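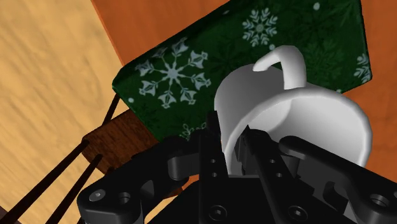
手首側の視点。指の間にマグの壁が入っている。後ろは雪柄の緑の物体。

火曜、昼すぎから。またマグです。シミュレーションの片付けタスク、Clurnelの新しい把持方策に差し替えてから失敗の出方が変わったので、忘れないうちに書いておく。

夜のうちに1,000エピソード回して、失敗が316。そのうち229がマグ絡み!さすがに偏りすぎでしょう、と思って朝からログを順に開いていた。多いのは、縁を挟んだところまではいいのに、持ち上げの指令が出てもマグがついてこないやつ。指の開き幅は縁の厚みで止まっているから、空振りではない。なのに接触力の値が細かく暴れて、そのうち把持判定が落ちる。

最初は摩擦係数を疑って(前にもこれで半日つぶした)、上げたり下げたりしてみたけど、ほとんど変わらず。Ilze Laurさんに画面を見せたら「マグの衝突形状、中が詰まってない?」と一言。開けてみたら本当に凸包ひとつで、口がふさがっていた。見た目は中空、物理のほうは塊。そりゃ指先を中に入れたら押し返されるわけで……。Navickasのアセット一式を取り込んだとき、凸分解の設定が既定値に戻っていたらしい。たぶん私がやった。すみません。
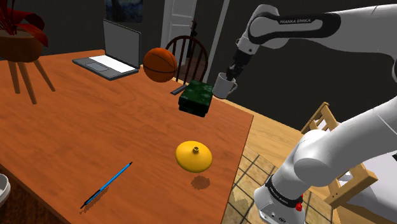 外側のカメラ。マグは机の右端、緑の箱のすぐ隣。

もうひとつ気になっているのが置き場所。マグが机の縁ぎりぎりに来る初期配置があって、こうなるとアームが机の外側から回り込む形になり、手首の姿勢がかなり窮屈そう。隣に箱があると、傾いたマグがそっちに寄りかかることもある。ここは衝突形状を直しても残る気がするので、別件として切り分けたい。バスケットボールやノートPCのほうは今回の失敗には関係なさそう。

今日やったこと:マグの凸分解をやり直し、壁と底を別々の形状に。2エピソードだけ手で回して、どちらも持ち上がった。まだ何も言えない数だけど、接触力の暴れは消えている。

実機のほう、Sallsideに持っていく話は止めてもらった。力の上限チェックが把持判定と同じ値を見ているので、判定が落ちると上限も効かなくなる。シムなら笑い話でも、実機でこれは怖い。Fodportの担当にも同じ内容を送信済み。

残り:今夜同じ乱数シードで再実行。ボウルの衝突形状も確認(同じ取り込みなので、たぶん同じ穴ふさがり)。上限チェックの分離はIlzeさんと相談してから。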